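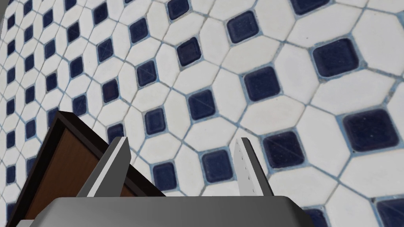

Skulico Family Registers, data card

Last touched May 17, 2023

What it is

Transcribed baptism and family pages from the parish at Skulico. Starts 1867, first book that survived the damp. One row per baptism. Siblings linked by a household id where we could work it out, blank where we couldn't.

Made for people looking up their grandparents, mostly. Also people who want to see how big families were named, who stood as godparent to who, that kind of thing. Big families here. Lots of Marias.

Who

Emiko Yagi: layout, scripts, this file
Natalina Benedetti: Latin, and the really bad handwriting
Abdelkrim Abdel Rahman: household linking
Renzo Vitale: scans, lent us the key to the sacristy cupboard

Send corrections to Natalina first pls. She keeps the list.

Files

baptisms.csv - main table
households.csv - household id, surname as written, surname normalized, farm or street
godparents.csv - one row per godparent, points back to baptisms
names.csv - Latin to everyday forms (Joannes to Giovanni and so on)
notes.txt - margin notes, typed as found

Columns in baptisms.csv

book - book number, as on the spine
page - recto/verso kept, so 28r, 28v
born - date of birth, ISO. Often missing, priest only wrote the baptism
baptized - date of baptism, ISO
given - as written
father, mother - as written, mother's maiden name when there is one
household - see households.csv
twin - y or blank
sure - 1 to 3. 3 means two of us read it the same way

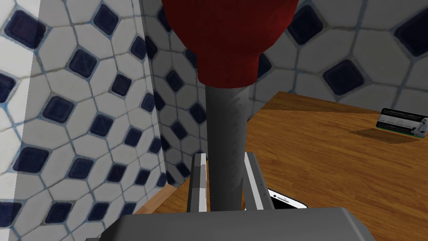
Render: red plunger, cup up, in the gray gripper.

Things to know before you use it

Ages of parents are not in the books. Don't derive them, people have tried.

Page 90 of book 2 is stuck to the one after it. Skipped. Will not be forced open, Renzo is firm on that.

"Erari" shows up as a farm and also as a surname. We kept both. If the household row says Erari and there's no street, treat it as the farm.

Stillbirths and emergency baptisms at home (usually by the midwife) are in the table like any other. Marked in notes.txt, "domi". Please be decent about how you use these, there are families still in the parish who will read what you write.

A child who died small often had the name given again to the next one. Looks like a duplicate, isn't. Do NOT dedupe on given name + father. Abdelkrim did that once in November and we lost a whole branch of the Pascual family til the backup.

Household linking stops when a daughter marries. No marriage books yet. Annunziata Mazza has asked the diocese, waiting.

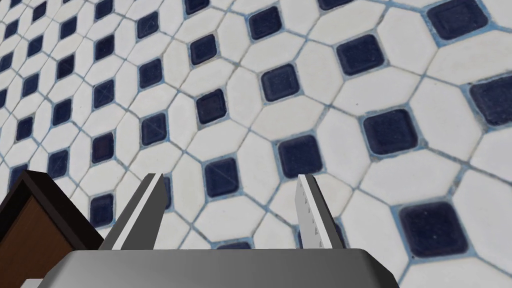
Render: gripper fingers over the octagon tile floor.

Privacy

Nothing from the last 80 years. Those rows sit in a seperate file that isn't shared. Don't ask for your cousin's.

Loading

UTF-8, comma separated, quotes around anything with a comma in it. Excel will mangle the old dates. Import as text. The Skesis viewer opens it fine, point it at the folder and pick baptisms.csv.

License

Free for family and parish use. Anything printed, write to Emiko and say which book and page you used.

To do

- book 4, second half
- check godparents against housholds
- abreviations in notes.txt, half are not expanded
- ask Renzo about the loose sheets in the back of book 3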